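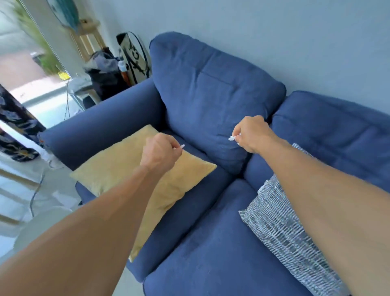 Setareh Talebi asked whether the blue sofa cushions could be restuffed one at a time, so that people would still have somewhere to sit while it was going on. The general feeling was yes, and thank you to Setareh for thinking of everybody's backs.

Furnival House Residents
Filed under: Shared Rooms & Housekeeping
Print this page | E-mail this page

Minutes, June meeting

We agreed to begin with the cushion nearest the wall end and see how far the bag of filling from Fimow goes before anybody orders a second one. The yellow pillow is fine as it is and several of us are very fond of it, so please leave it alone.

Window side. There was a long and very friendly talk about the standing desk, which does tend to collect whatever people have in their hands when they walk in. It was agreed that notebooks go in the tiered organizer at the end of the day, and that whoever is up first on Saturday waters the plant.

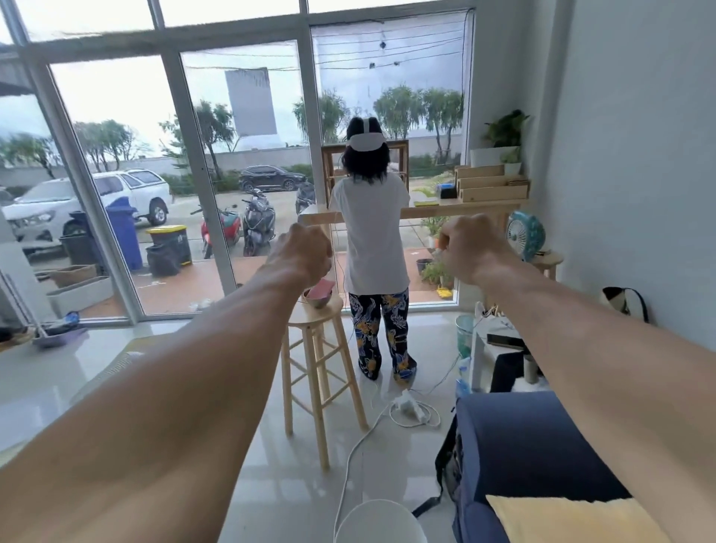 The window side of the shared room, with the long desk and the tall stool.

Sofa budget. The quote from Fosari for new covers came to 1326 dollars, and there was a bit of a silence after that was read out! We have 400 in the room fund, so new covers will wait, and we will make do with fresh filling and a good brushing.
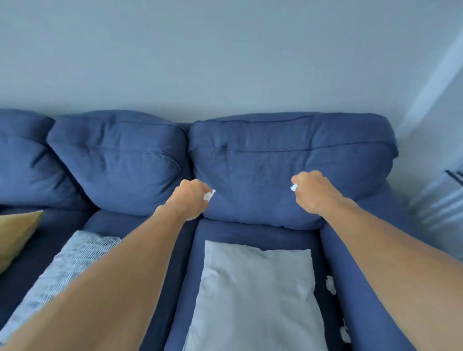

Any filling left over should be kept in a closed bag and put away in the hall closet, where it will stay clean for the next round. Setareh kindly offered to sew up the seams and would be glad of company while she does it.

Floors. The tiles are to be mopped every week, with chairs and stools moved and put back where they came from. The white bucket now lives in the shared room and should be left empty.
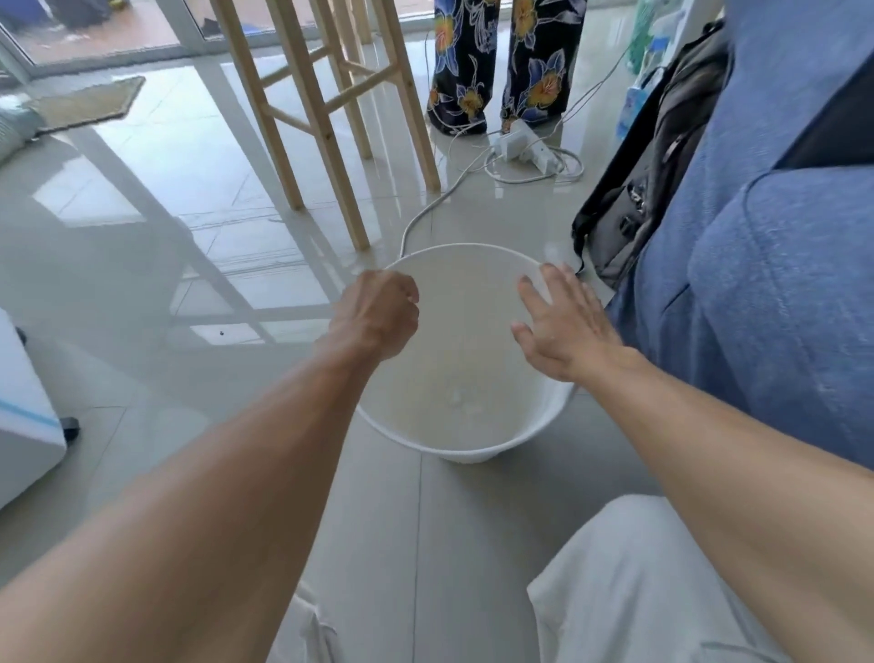
White bucket beside the tall stool, shared room.

Two people signed up for the first mopping turn. The meeting closed with tea and the last of the lemon cake.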